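Minport Community Newsletter
Clubs and classes
Posted December 2, 2024

News from the robot club
by Zuzanna Bielecka

Well, we made it to the end of term! When I put my hand up to run a robotics club at the Minport library I pictured six kids and a box of old motors, and for the first couple of weeks that was pretty close to the truth. Then word got around at the high school, and a few grown-ups asked if they could come along too (yes, of course you can), and now we have to borrow chairs from the knitting group.

A lot of you have asked me at the shops what we do in there, so I'll try to explain. This term the older group has been getting ready for the Flasavside Kitchen Challenge, which is a competition run entirely on the computer. Every team gets the same pretend kitchen and the same pair of pretend robot arms, and you have to teach the arms to tidy up. You do it by steering them through the job yourself, over and over, and then the program studies your runs and has a go on its own. We named our entry Rulirano. It started as a typing mistake in somebody's login and by the time we noticed, everyone had grown fond of it.

I'll admit I thought a simulated kitchen would be a bit of a letdown after real motors and real wires. I was so wrong! The kids love it. You can knock a bowl flat across the counter, hit reset, and off you go again - no mopping, no glue, no waiting for a part to come in the mail. We've reset a lot. The log says we recorded 2,000 practice runs since October, and after we threw out the ones where somebody sneezed on the controls or drove an arm straight through the fruit, we had 1,863 worth keeping. That sorting took three whole sessions and a truly shocking amount of popcorn.

The part everybody finds hardest is depth. You're looking at a flat screen, trying to judge whether the fingers are beside the thing or well behind it, and your brain tells you fibs. Our best drivers have all worked out the same trick, which is to go slowly and come in from the side. Our worst driver is me. I've been asked, very politely, to stick to the snack table and the spreadsheet.

We've also had some good arguments about colour. One of the younger members was sure the program was only learning to head for bright things, so she went off and set up a batch of runs with the objects swapped around to test it. It turned into her science fair project, and I'm hoping she'll bring the poster in for the new year so the rest of us can have a proper look at her charts.

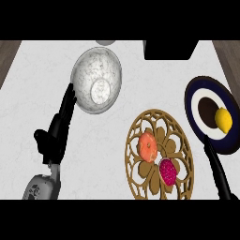 Rulirano at the kitchen counter, left hand up at the bowl.

Our entry goes in before the holidays, and there are 122 teams on the list, so I'm not making any promises! Most of them are from bigger places than ours. The younger group, meanwhile, has been building little line-following carts from the Gowda kits and racing them down the hallway by the photocopier (sorry, front desk).

We start up again in the new year, same room, after school. You don't need to know any coding, and you don't need your own computer, though if you have a spare mouse with a working wheel we'd be very glad of it. Ages ten and up, and parents are welcome to stay. Sign-up sheets are at the library desk, or just grab me if you see me. And if anyone has a popcorn maker they're not using, please give me a shout - ours started making a burning smell in October and I don't trust it anymore.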